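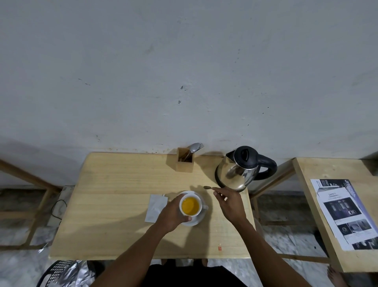
October, notebook, 4:40 pm

Finally sat down with the draft rules for the hand-demo recordings, the ones Stamatia Karamanlidis wants settled before Drinasum starts training anything on them. We've been going on habit up to now, and habit was fine when it was just me and Colin B. With the Dravia people recording as well, we need it written down somewhere that isn't my head.

Tea-making is the task I'm using to argue everything out, mostly because it has a bit of all the things we keep disagreeing over: a cup that has to be steadied with one hand while the other one works, a spoon that's small enough to vanish between your fingers, and a kettle sitting on the same table. If a rule works for tea it'll probably work for folding towels.

Where I've got to:

Hands. Both hands start and finish in view. If one hand is only holding something still (left hand around the cup, say) it still gets labeled as holding, all the way through. Neville Tapley's last batch left the steadying hand blank in 13 clips and the Kornik importer read every one of them as a one-handed stir. I'm redoing those myself, grumbling.

Pinch or grip. We keep one word for thumb-and-fingers on a thin handle and another for fingers wrapped round a body. Pinch for the teaspoon, wrap for the cup. I know Colin Mottram likes his six grasp types and I like them too, but two annotators couldn't agree on them and I'd take two labels that match over six that don't!

Table clutter. This is where I changed my mind. My first version said clear everything that isn't part of the task, and I've crossed that out. Sachets, a bit of torn wrapper, papers on the next table, cutlery standing in its holder: leave them. A kitchen has stuff in it. What does go is anything with a name or phone number you can read. The safety sheet can stay out, under the heading it's mostly a grid of photos of what look like appliances and parts anyway.

Kettle. OK, this one isn't optional. Anything with a heating element stands toward the back, away from the working hand, and the cable runs off the back or side, never across the front edge. Nobody pours within 2 seconds of the start cue (Barry Tindall's rule, from when he ran the bench at Fothergill, and I'm keeping it because a person waiting for a beep is a person not looking at the spout). When we get to robot playback it's cold water only until Stamatia signs the sheet. Cold water with a tea-colored dye if the vision side complains.

Footwear. Long argument about this over lunch. The bench rule says closed shoes, the home-style rooms have always been shoes off, and the draft said both on different pages, which is my fault. I've asked Stamatia to pick one for any task with a kettle in it. My vote is closed shoes, and I told her so. Leaving a blank on page 2 until she answers.

Ending a clip. The hand lets go, then one beat, then stop. Don't stop on the spoon being in the air. I did the count on last month's and 26 of them end mid-stir, so the policy learns that a spoon just hovers there forever, very zen, no use to us.

Naming. Cup is cup, even if it's on a saucer. Saucer gets its own label. "Spoon" is the big one in the holder, "teaspoon" is the one in use, and please please nobody write "utensil" again.

Still open: do we reject a clip or trim it when only the ending is bad? Colin B. says trim, Neville says reject and re-record, and I lean trim as long as the log says who trimmed it. Want to try both on a set of 20 and see what the Kornik checker makes of them.

To do: send the draft round, fix the grip page, ask Barry if he still has the old Fothergill cable checklist, find out who has the label printer.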